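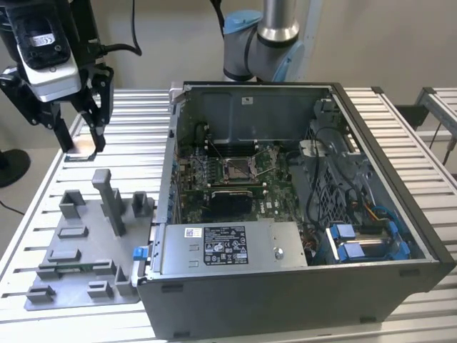
Photo: Siv Eklund / Hindale

Progress report to Tridero, November 27, 2020
Prepared by Naomi Mugo

This was a rough month with a really good ending, so I'll start with the fault.

Early in November the Hollis cell began dropping parts. The fingers would close on a small part over the fixture plate, lift it, and lose it on the way to the open computer case. Most of the drops landed on the slotted table. One landed in the case, near the CPU socket, and that's when Dennis Mrema hit the stop and we shut the cell down. No one was hurt and the motherboard survived (we tested it twice!).

Upendo Mutiso went through 3,000 logged grip cycles and found the cause in our own code. When the second arm started a move, the gripper controller could miss a force update and carry on with the old value for up to 20 milliseconds. With a heavy part you'd never notice. With a thin one, the grip went slack and the part slid out.

Her fix is lovely and small. The controller now holds position and raises an alarm if an update is late, and the second arm waits until the first has let go. Mwajuma Shemweta also added a rule that neither arm may cross the edge of the case while an alarm is open.

We have since run 1,000 cycles with no drops and two alarms, both cleared correctly. The new waiting rule does slow us down, and we lost 30 hours of planned test time to the shutdown, so memory insertion trials move to the next reporting period. The budget is unchanged.

Still open: the Wuver force sensor needs a fresh calibration, and Dennis is rewriting the restart checklist.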